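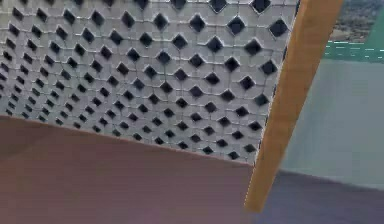
The Hand Should Learn First

March 24, 2018

For one winter I have taught robots by remote control, and I want to defend an opinion which is not popular among my colleagues in Fustness. I think that we collect too many demonstrations and we prepare the people who give them too little.

Our project has the name Vikcombe. A person sits at a desk, holds a controller in each hand, and moves two arms which exist only in the computer. The room around the arms is also only computed. There is a perforated metal panel with a wooden strip along its side, a reddish-brown surface, a gray wall behind. The task is to bring a small peg to one of the diamond openings in the panel and to put it in. The program keeps each movement of the operator, and later a model is trained to repeat what the person did.

It sounds easy, and for the eye it is not. When you look at the panel from a low angle, the openings on the near side are large and clear, but toward the far side they become small and crowd together until the metal looks like cloth with dots. A new operator always wants to work with the near ones. I did it also. In my first week I made 88 demonstrations, and when I looked at them again, I saw that I had used almost only the comfortable part of the panel. A model which learns from such a teacher will learn the teacher's comfort too.

The common answer to this problem is to ask for more. The plan we received in the autumn said 858 demonstrations for one task, divided between 4 operators. We delivered them. I am not proud of this number. Many of them were made in the last hour of the day, when the wrist is tired and a person makes a little stop before each difficult movement. The stop has nothing to do with the task. But the model can't know that, and ours began to make the same little stop, in the same place, before every opening. I watched it and I recognized my own tiredness.

I learned to sew from an aunt, and she did not let me touch good fabric for a long time. First I had to make straight lines on old paper, without thread. I thought it was a punishment. Now I believe that an operator should have the same beginning: some days of practice which are not recorded at all, until the hand doesn't think about the buttons. In our group the practice time was 18 minutes. After this, everything was saved and everything was used.

There is an argument against me, and it is a serious one. People at Flovholm, who work with a real arm and guide it directly by the hand, told me that mistakes are useful. If the model sees only perfect movements, it will not know what to do when the peg touches the rim and slides away. I agree with this. I have kept many of my own bad attempts for the same reason. But a mistake which is followed by a good correction is one thing, and a bored movement is another thing, and a simple count puts them together in one sum.

I also don't agree that the simulated room makes the quality of the operator less important. It is true that nothing breaks there, and a scene can be started again in a moment. Exactly for this reason we become careless. With a real arm, I hold my breath near the metal. On the screen I have pushed the peg against the panel with a force I would never use on a thing I had to pay for, and I must suppose that this force is now somewhere in the model.

What I would change is modest. Pay operators for the hour and not for the demonstration. Let them delete their own work without asking. Give each person a part of the panel, also the unpleasant far part, and change the parts every few days. In July we will start a second task, with the team in Colombo joining us, and I have asked that the first week will be without recording. I did not receive an answer yet.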